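Righto, a thread on the parish merger thing, as I've now been asked for it by half my group chat and I'd rather type it once. Cup of tea in hand. 1/

Background for those not from up our way: the diocese put out a letter in February saying St Bensaid's and Our Lady of Podstead will become one parish. One priest, one council, one set of accounts. Two church buildings "for the present time". 2/

It's that last phrase that set everyone off. I read it out to my mum over the phone and there was a very long silence, and then she asked me which one has the better roof. (Ours. By miles.) 3/

Now, I'm not against it! I want that on the record before the replies start. We've had a supply priest driving in from Idis for ages, he's lovely, he's worn out, and he does three Masses on a weekend with a servo pie in between. Something had to give. 4/

What I'm cranky about is the process. The letter says parishioners were "extensively consulted". I've been going to the same church since I was baptised in it and my consultation was a half sheet of paper in the pew with 6 questions on it, and 2 of those were my name and my email. 5/

The full report is up on the diocesan website, if you can find it. It's under Property, not under Parishes – make of that what you will. I read the whole lot over a couple of nights so you don't have to, though I reckon you should. 6/

The big number in it is 2,553. That's how many registered Catholics they reckon live across both parishes. Lots of people have been sharing it as though it's Mass attendance. It isn't! It's names on the roll, and the roll still has my brother on it, who's been in Perth for years and goes to a Baptist church with his wife. 7/

Attendance is in the appendix and it's split by Mass time, which is handy. The 8 am at Podstead is holding up better than anything else in either place. So naturally the 8 am is the one the draft timetable gets rid of. I had to read that page twice. 8/

Someone asked about the school. The school isn't in this. It's run separately and the report says so in one line on the second page. Please stop scaring the kinder mums. 9/

Someone else asked about the Fandero land, the paddock behind the presbytery. The report calls it "surplus to pastoral need". There's no sale mentioned anywhere, but you don't usually label a paddock unless you've got plans for it, do you? That's me guessing, so treat it as a guess. 10/
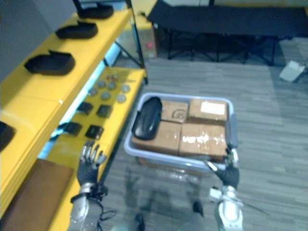

What I'd ask for, if anyone from the chancery is lurking: keep the early Mass for a year and count heads properly. Put the accounts for both parishes side by side before they get joined up. And have an evening meeting with a microphone that works. 11/

Also the name. They've floated "the Podstead Pastoral Region", which sounds like somewhere you'd get drenched sheep from. We have actual saints available, hundreds of them. Give us a saint. 12/

Submissions close at 5 pm on the last day of the month. Email is fine, or you can drop a letter in at the parish office, and it doesn't need to be fancy. Mine's a page and a bit and a fair chunk of that is about the 8 am. 13/

Going to put the bins out now. I'll get to replies after tea – be nice to each other in there, please, we've all got to share a carpark soon. 14/14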